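Search this forum Search Advanced search

Weak first cup after descaling, capsule machine

grind_setting_22
Single-serve machine, white, nearly four years old. Descaled it Sunday following the manual. Since then the first cup comes out pale and short, the second is normal. Water is from the tap, hard. Same capsules as before. Is this air in the line or a damaged pump?

l.owen
Air or leftover solution. How many tanks of clean water did you run through it afterward?

grind_setting_22
One. The manual says one.

Rirside70
One is not enough with citric acid. I run two full tanks with no capsule, then take the water tank off, reseat it, and run one more long cup. If the valve at the bottom of the tank does not seat fully, the pump draws air on the first cycle and delivers low volume. That matches "pale and short."

benedetti_fan
Disagree on the valve. A badly seated tank would affect every cup, and his second one is fine. Pale first cup means the machine is pushing water before it reaches temperature. Run a blank cup first to heat the path. I have done this every morning on my Benedetti and the problem does not exist.

Rirside70
It would not affect every cup. Once the line is primed, it holds until the machine sits for a few hours. Then it drains back. Also, temperature alone does not explain short volume.

l.owen
Both can be tested. Measure the output into a clear glass with no capsule, first cycle and second cycle. If the volumes match, it is a temperature question. If the first is low, it is priming. Use the same button both times and do not touch the tank in between.

grind_setting_22
Will do. Related question: should the capsules be kept away from the machine? Mine are in the drawer above the dishwasher.

benedetti_fan
They are sealed. Makes no difference.

Ondent
Sealed, but I would still move them out of a drawer that gets steam from below. I changed my layout in July and have had no reason to change it back. Machine in the middle, tray to the left for the glass, capsules on a wire stand to the right. The tray is a plain blue one with raised edges, so a drip stays on it and does not get into the wood grain.

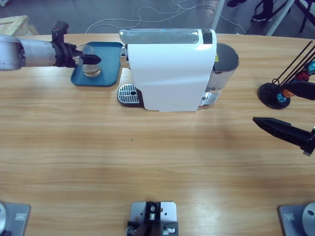

Leave enough space behind the machine to lift the tank straight up. If you have to tilt it out under a cabinet, the valve drips on the counter and you will also seat it crooked when it goes back.

benedetti_fan
The stand is a dust collector. A drawer is fine.

Ondent
Wipe it once a week. Takes less time than looking for the last capsule in a drawer.

grind_setting_22
Results. First cycle low by about a third, second cycle full. Repeated after the machine sat overnight, same result.

Rirside70
Priming. Check the O-ring at the tank outlet for scale.

grind_setting_22
There was a white crust on one side of it. Cleaned it, reseated the tank, ran two tanks of water. I will measure again tomorrow before the first coffee.

l.owen
Post both volumes when you have them. If the first is still low, replace the ring. Grokel sells them in packs, check the diameter before ordering.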